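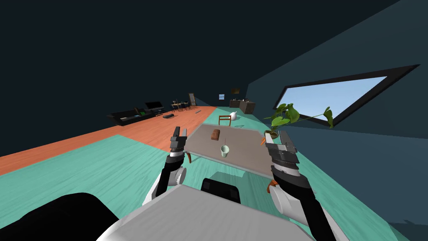 The Case Against the Five-Star Dishwasher

I bought a dishwasher last October, and before I bought it I read reviews for most of three evenings. By the end I knew less than when I began. Every machine in my price range had between 4.3 and 4.6 stars. Every one was somebody's best purchase in years and somebody else's flood. I picked one because the handle looked sturdy.

I bring this up because we are told, over and over, that the star rating is the great gift of shopping online. In the old days, the story goes, you were at the mercy of the salesman. Now you have the honest word of thousands of people just like you. I have my doubts about the honest part, but let me set fraud aside. Suppose every review were written by a real buyer telling the truth as they saw it. I still don't think the average would be worth much.

Start with when people write. The request shows up in your inbox two days after the box does. What can anyone know about a dishwasher in two days? They know that it arrived, that it fit under the counter, and that the installer was polite or wasn't. My machine, a Brelari, had 1494 reviews on the day I ordered it. I sorted them by date and read the oldest ones, thinking those people might have come back to say how things went. Hardly any had. What they left behind was a large pile of first impressions, many of them of the delivery truck.

The thing I wanted to know was whether it would still be running in year six. Reviews can't tell me that, and by the time they could, the model is gone. The company brings out a new one with one letter changed in the name, and the reviews either vanish or, worse, get carried over to a machine with different parts inside.

My neighbor Efa Maddocks takes the other side of this argument whenever we have it. She says I'm asking the number to do too much, and that nobody sane reads the average anyway. You go to the three-star reviews, she says, where the reasonable people are. I used to think so too. Then I tried it with a Smadi coffee grinder and found that the three-star people were mostly five-star people who were annoyed about shipping, with a few one-star people who didn't like being rude. One man took off two stars because his wife preferred tea.

There is also the matter of what the stars are measuring. Five stars for a restaurant used to mean, or at least I took it to mean, that the place was extraordinary. Now it means nothing went wrong. A driver who gets you to the airport without incident gets five stars, and if you give four you feel like you've slapped him. I know a delivery driver who has to explain himself to a manager if his average slips under 4.8. When the scale begins at 4.8 it has stopped being a scale. It's a pass with a long, confusing name.

I'm told the answer is better math. Runance, one of those services that promises to clean up ratings for you, charges 36 dollars a year to adjust the stars on whatever page you're looking at. I paid for it. It told me that my 4.4 dishwasher was a 4.1. I asked it about the runner-up, which was also a 4.4, and that was a 4.1 as well. The help page says the method looks at wording and timing and a number of other signals that it doesn't name. Maybe it works. I have no means of checking, and neither does anyone else who pays for it, so what I've bought is a second number to take on trust because I didn't trust the first.

Someone will say that the salesman was worse. Was he? We had an appliance store in town when I was a kid, Falletti, with a long counter and terrible carpet. The man there wanted a commission and everybody knew it. But he also fixed the things he sold, out of a room in the back, so he knew which ones came in again. If you asked him straight out which washer he saw the least of, he would tell you, and it was usually not the expensive one. My parents paid 519 dollars for theirs on his say-so and it outlasted the marriage of the people who bought our house. I grant that this is one washer. I also grant that plenty of towns had a crook at the counter. Still, his bias was one I could see and allow for. I can't do that with a crowd.

What would I do instead? Less than you might like. I would ask repair people, who are busy but will usually talk for a minute. I would want to see return rates and warranty claims, which the sellers have and do not publish, and I would like some legislator to ask them why. I would put the request for a review off by a year, and let people answer then or not at all. The number of reviews would drop like a stone. A product might have 76 instead of thousands, and I would read every one.

Until then I've stopped leaving ratings myself. The dishwasher company has written to me four times asking how many stars I'd give it. The glasses come out clean. The bottom rack has started to catch a little on the left side, maybe from how I load it, maybe not. Ask me again in five years.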